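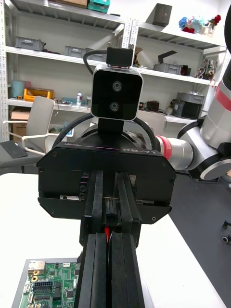 Figure 3. A populated board in its grey frame on the white table (lower left).

3.2 Boards, frames and the table

The boards in the Omudus collection are a delight to work with, and we want to give them more room here than a materials section normally allows. There are 508 of them, all pulled from discarded household and light commercial equipment, and hardly two are populated alike even where the bare board underneath is the same. Some are crowded right to the margins with chips and pin headers. Others carry a handful of through-hole parts and a great stretch of green solder mask, and these turned out to be some of the most informative, as a lifted pad or a scorched hole has nowhere to hide on them!

Each board was given a grey rectangular frame before it was handled for grading. Our early trials in April were done with bare boards, and the trouble showed up quickly. Solder tails on the underside stop a board from sitting flat, so it rocks on its tallest joint and the light slides across the parts as it moves. Framed, the same board stays put and can be turned or shifted by its border without anything touching the components. The frames follow the Werier pattern (Section 2.4), with the inner lip trimmed back slightly so that edge connectors are left clear. We can't recommend this small change highly enough to anyone doing similar work. It added very little labour, and it gave us an unobstructed look at connector pins, where a good share of the corrosion in the collection is found.

We chose white tabletops for the grading area after comparing them with a dark mat. On the mat, black chip packages near the edge of a board were easy to lose, and the outline of the frame all but vanished. White gives a crisp border on every side and throws a little light back up under tall parts. Two tabletop panels were pushed together to get the working width we wanted, which leaves a thin seam between them. Boards were kept to one side of that seam during grading, a rule that soon became second nature. 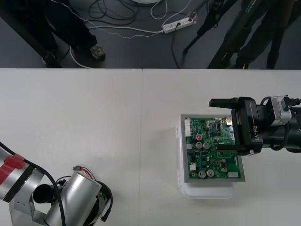

Height matters as well. A framed board can lie directly on the table or be raised on a lidded plastic container, and both positions were used throughout the study. The raised position suits boards with electrolytic capacitors, whose silver cans are best judged from low down, where even slight doming of the top shows against its neighbours. The flat position suits chips, vias and fine tracks. We had expected one position to win out, and it was a real pleasure to see how well the two complement each other. For 70 boards, a fault graded as doubtful in one position was settled in the other.

Grading used the Oda scale, extended with two categories for connectors. In total we logged 1051 component-level faults, and nearly 18 per cent of those were on connectors and headers, well above what the Sumine inventory had led us to expect. Capacitors sitting side by side were graded as a pair first and then singly. A bulging can stands out far better next to a sound one of the same size, and the paired grade was kept in the record even where the single grades disagreed with it. Disagreements of this kind are taken up in Section 4.1.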